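Kitchen Table Paperwork: Keeping Your Job Papers in Order at Home

By Raymonde Chan

I love a good drawer clean-out, and the one I get most excited about is the drawer where the work papers end up. Pay stubs, the offer letter, that handbook you signed for on the first morning and never opened again! Most of us stuff them in with the takeout menus and forget them until something goes wrong with a paycheck. Give it one evening and you'll be set for years.

Start with one big pile

Bring everything to the table. Check coat pockets, the glove box, the side of the fridge and whatever bag you carry to work. Don't sort as you go, just pile. When I did mine I found a stub from the Fehr bakery in Kirnport, where I iced cakes years ago, folded up inside a cookbook.

Once it's all in one place, make a stack for each employer, oldest on the bottom. Flatten the creased ones under a heavy book while you do the rest. 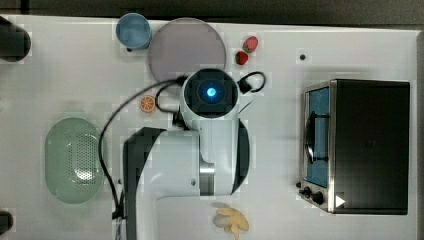
Inside each stack, pull out anything with a signature on it. Offer letters, raise letters, schedule agreements and warnings all go in a plastic sleeve at the front. Pay stubs go behind that by date. Handbooks go last, and do write on the cover when you got your copy, as the rules inside can change from one edition to the next.

The calendar trick

This is my favorite, and it costs next to nothing. Hang a paper calendar inside a cupboard door with a pen on a string, and write down your start time, your stop time and any lunch you worked through. Do it the same day, while you're waiting for the kettle or rinsing out your lunch box. It takes seconds!

It paid off for me one March. My stub said $746 and my own calendar added up to $889. I took a copy of the calendar page in to the office, we sat down with the two side by side, and a whole shift had been left off. It was on my next check.

If your hours come through a phone app, take a screenshot at the end of each pay period anyway. You may lose your login the minute you leave a job, and then you're asking somebody else for your own hours. 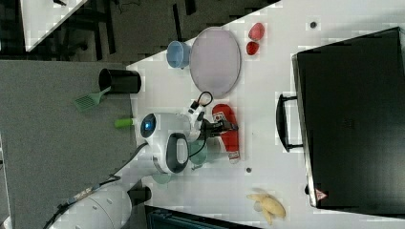
Stubs that come in during the month need a landing spot, or they'll drift right back to the junk drawer. Pick something wide and flat that you walk past every day. I'm a big fan of a tray, and a large oval one like the lavender-gray one there is just the thing, with room for full-size sheets to lie flat. Keep your drink next to it, the way that light blue cup is standing by the rim, and your W-2 won't get a coffee ring. Empty it on payday, straight into the folder.

If there's trouble at work

Start a notebook that is only for that. Put down the date, the time, who was there and what was said, in plain words, as close to word for word as you can manage. Leave your feelings for a different notebook (I've filled a few of those too). Keep it at home and out of your locker.

Save the envelope if a letter comes by mail, because the postmark shows when it was sent. And look for a deadline in the very first read. Some letters give you 60 days to answer, some give you far less, and the date is often tucked away near the bottom. Circle it in red and copy it onto the cupboard calendar.

One caution: don't bring home papers that belong to the company, such as customer lists or other people's files. Stick to what was given to you. If you're not sure, ask your union rep or a legal aid office before you copy it. 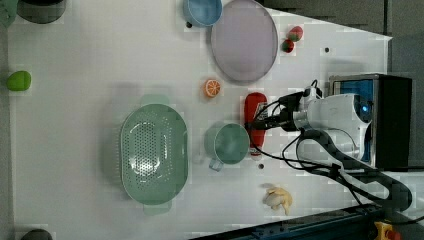 How long to hang on to it all

I keep stubs until the W-2 arrives and the yearly totals match, then keep the last stub of the year with the tax papers. Anything signed stays for good. If there's any argument going on over pay or a firing, don't throw away a thing until it's fully settled.

When you do clear out, shred or snip through the Social Security number. Kitchen scissors work fine, and kids will happily do the snipping for you!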